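Two-arm table build, gripper sag and cable routing

Branadik Workshop Forum > Builds > Arms and manipulators

zarko_bench
Joined June
Posts: 43

Continuing from the old thread, which got too long to search. Both arms are now mounted on the butcher-block top and run from one controller. The bases are screwed to plates at the near edge. Test load is toy kitchen stuff, mostly vegetables going in and out of a pot.

Open problems:

Left arm sags at full reach. With the elbow out past the middle of the table the fingertips end up 6 mm below the commanded height. Close in, the error is too small to measure with my ruler.

Left cable still hangs in a loop beside the arm. It has not snagged yet but it limits how far I trust the base rotation.

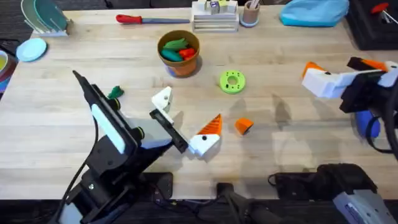
Gains on the shoulder joint are the defaults. I raised them once and got a buzz I could feel through the tabletop, so I put them back. Supply is regulated and does not dip when both arms move together.

Looking for opinions on whether to fix the sag mechanically or in software.

kuroda_fan
Posts: 1120

Software. Gravity compensation on shoulder and elbow. Weigh each link, find the center of mass by balancing it on a dowel, put the numbers in. You are asking a position loop with no integral term to hold a constant load, so of course it droops.

plurnholm
Posts: 388

Disagree. Check the play first. Power the arm down, clamp the upper arm to something solid and lift the forearm by hand. If it moves before the horn turns, compensation will get you the right average height and the tip will still wander when you pick something up. I replaced the horn screws on mine and most of the droop was gone.

kuroda_fan

Play gives you a dead zone. It doesn't grow with reach the way he describes.

plurnholm

It does at the fingertip. Same angle, longer lever.

kuroda_fan

Fine, but then it would scale with distance, and he says close in he can't measure it at all. That is a torque problem.

zarko_bench

Did the clamp test tonight. There is play at the elbow, 3 mm at the tip with the arm stretched out. So each of you gets half.

Lilian Barasa
Moderator
Posts: 2406

Before you tune anything, fix the play. Compensation values found on a loose joint have to be found again after you tighten it.

Also look at the mounting plates. Wood screws into butcher block along the edge will loosen under a load that reverses all day. Drill through and use bolts with wide washers underneath, or threaded inserts if you can't get under the table. I went through 3 sets of screws on the Zarkormont arm before I gave in and drilled.

For the cable, anchor it at the base and again just past the elbow, with slack at the joint only. Tie it to the link, never to the motor case.

solder_wick
Posts: 57

Would a spring work for the sag? Seen it done on desk lamps.

kuroda_fan

It works for one posture and fights you in the others. Too much trouble on an arm this size.

plurnholm

Springs are fine on the shoulder. I ran one for a year.

zarko_bench

Update. Elbow horn screws replaced with threadlock, play at the tip is now too small to see. Base plates are bolted through with M4. Remaining sag at full reach is half of what it was, and that part does look like plain gravity load. Will weigh the links next weekend.

Cable is tied at the base. I have not done the elbow anchor; the connector there faces the wrong way and I need a right-angle one.

Lilian Barasa

Post the link masses when you have them. Weigh with the cable attached.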